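Wollau opens shared-table office floor to small firms

Large white tables replace single desks after a trial with 47 users

FOR RELEASE 12/25/23

Wollau, the operator of shared workplaces, announces the opening of its newly furnished office floor for small firms and independent workers. The floor was in trial use during the autumn and is now open for regular booking. It offers 16 places at large common tables, and a new member can start with a contract of only one month.

The main idea of the floor is simple. Every member works at a large white table, and everything that is not needed for the work of the day goes back to a shelf or a locker before evening. In the trial, 47 persons used the tables in turns, and their remarks were collected every week.

"In our old rooms each person had one desk, and each desk became a storage place," says Remedios Sotomayor, managing director of Wollau. "We wanted a table where a person can sit down in the morning and begin. For this we had to remove many things, and also to discuss with the members which things may stay."

The room is kept bright, with white partition walls between the working areas. The walls give some quiet to a person who wants to read or make a call, but the floor remains one open space. Seats may be moved freely, also away from the table.

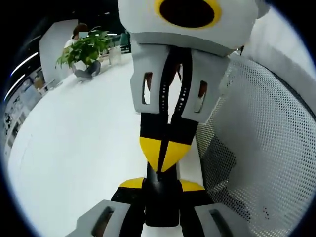 White tabletop and partition wall on the new Wollau office floor.

The interior was planned by Lorente, a planning office which has worked with Wollau on two earlier locations. Renato Aquino, who led the project for Lorente, explains that the ceiling was the subject of the longest discussion. It was painted black, and the lighting is made of long strip lights together with small recessed spots.

"Some people were afraid that a black ceiling makes the room heavy," says Mr. Aquino. "We built one corner first and invited the members to sit there for five days. After this the question was closed. The white tables take the light very well, and the eye stays on the work."

Green plants were a wish of the members themselves. A plant may stand on the table all the time - it is one of the few objects with this right. Cups and glasses may stay during the day and are brought to the kitchen by the last person who leaves. Phones, remote controls and other small items are the property of nobody after closing time, as one member has put it, and they are collected in a box at the entrance.

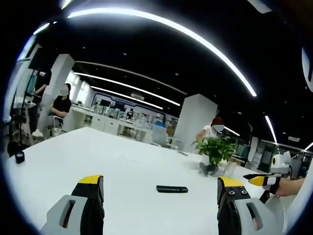

The large white table with a potted plant, under the black ceiling with its strip lights.

Setareh Abbasi, member coordinator at Wollau, will be the contact person for all new users. She also prepares a short written guide with the table rules, which will be given to each member on the first day.

A second part of the floor, with two closed meeting rooms, will follow in February. Members of the first part may book these rooms without extra payment until the end of that month.

About Wollau
Wollau rents furnished working places to small firms, associations and independent workers. Its locations are used by 1,000 members.

Press contact
Olga Salcedo, Wollau Communications
Visits for the press can be arranged on request.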